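Minutes, Bunus software sync, 12 Oct 2024

Present: Nattawut Rungrueang (chair, perception), Usa Wongsuwan (planning, also minutes, as punishment for missing the last one). Srithong office dialed in for items 1 and 2, then went to lunch without announcing it.

**1. Minutes of the last meeting**

Approved. Nattawut wants it recorded that he did not say the depth filter was "basically done." The minutes still say he did.

**2. Planner timeouts**

The task planner gave up on 8 of 26 bedroom episodes in the nightly run. Usa went through the logs. Most of the failures share a cause: the planner asks for a grasp pose, gets an empty list, asks again with great politeness, and carries on until the clock runs out. There is no limit on retries. There is a comment in the code saying there should be one, dated May and unsigned.

Agreed to cap retries at two and return a real error. Srithong asked what happens after the error. Discussion of what happens after the error took up the rest of the item.

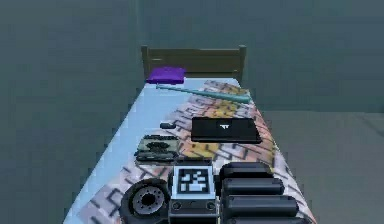
**3. Perception: labels and self-masking**

The detector's confidence threshold has been the same since the Avia branch was merged, and Nattawut would like to stop defending it. He has split it by class, so large, plain objects can keep a high bar while small ones get a lower one. Usa asked for evidence from something other than a tidy table. They used the bed layout, where the bat is teal on its own and gives no trouble, and the black laptop lies on a blanket printed like a maze, which the segmenter takes as an invitation. The small dark gray thing to the left of the laptop comes back as "remote" or "mouse" depending on the seed. Usa looked at it for a while and declined to vote. It will be scored as ambiguous until someone reads the asset list.

The folded arm is still getting into the obstacle map. With the segments resting over the blanket, the planner concludes that something large and black has been left on the bed and plans around it, with care. The self-mask uses joint states from the previous tick. Nattawut says this is a one-line fix. Usa asked that the phrase be minuted.

**4. Flaltari config format**

Two people have now written converters from the old YAML to the new format. Both are in the room. The converters disagree about whether an empty field means zero or "use default," and so do their authors. Usa's version stays for now on the grounds that it has tests. Nattawut noted that it has two.

**5. Actions**

- Usa: retry cap in the planner, plus an error code with a name a person can read.
- Nattawut: self-mask to use current joint states. One line.
- Nattawut: find the asset list.
- Srithong: reply to the message about what happens after the error.
- Usa: delete the losing converter once its author has left the building.

**6. Any other business**

The simulator license reminder is going to an address that bounces. Carried over again.

Next meeting when the nightly run gets through the bedroom set, or in two weeks, whichever is sooner. Usa has booked the room for two weeks.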